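Larkeveo opens its Eltau collection rooms to visitors

Larkeveo held an open day at its Eltau site in December, giving local manufacturers and technical college staff a first look at how the company gathers the hand movement data used to train its robot arms. Groups were taken through in half-hour slots from 9:30 in the morning until late afternoon.

The company moved into the building last spring and has until now admitted only its own staff and a few project partners. The visit covered two floors: the collection rooms upstairs, where operators perform everyday tasks with hand-held grippers, and the test hall on the ground floor, where the resulting control software is run on fixed arms.

Site manager Viola Gatti opened each tour with a short outline of the work. Operators record sessions of up to 70 minutes, she said, with a break after every second task. A task may be as simple as moving a cup from one surface to another, and it is repeated with small changes in starting position, lighting and operator height. The current target is 2,000 accepted recordings for each task before it goes to the training team.

"A recording is accepted when the tracking is continuous from start to finish," Gatti said. "If tracking drops out for more than a moment, we discard the whole run and the operator does it again."

Reijo Rissanen, who heads the tracking group, took questions on calibration. The grippers are checked at the start of each shift and again after any knock or fall. Visitors from Serra, a packaging firm that has ordered two arms from Larkeveo, asked how well data gathered with one gripper carries over to another. Rissanen said differences in jaw wear are measured monthly and the pads are replaced on a fixed schedule — a part of the process that took longer to settle than the software did.

Downstairs, Elisa Sala demonstrated an arm running Pluvton, the company's control package. The arm sorted mixed containers into two trays while Sala moved the trays between cycles. It completed 11 cycles in the first demonstration and stopped once, when a container came to rest on its side against the tray wall. Sala restarted it by hand and explained that cases of this kind are logged and sent back upstairs as new tasks.

The collection rooms drew the longest queue.
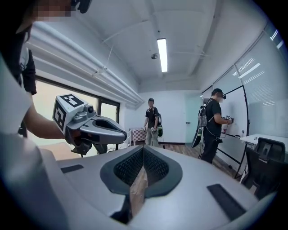
Larkeveo now lists 356 tasks in its catalog, most of them in the categories of kitchen work, light packing and board or shelf work. Ludmila Jelínek, responsible for operator training, said new operators spend their first week on practice runs that are not added to the data set. Grip speed is the most common fault at that stage, followed by turning the wrist too sharply at the end of a movement.

Ettore Pace, who teaches automation at a technical college nearby, said he would like his second-year students to spend a day at the site. Gatti said student visits are possible from the spring but will be limited to small groups — the upstairs rooms have to stay in use during working hours.

Firms wishing to bring sample parts for a trial on the test hall arms can apply through the Eltau office.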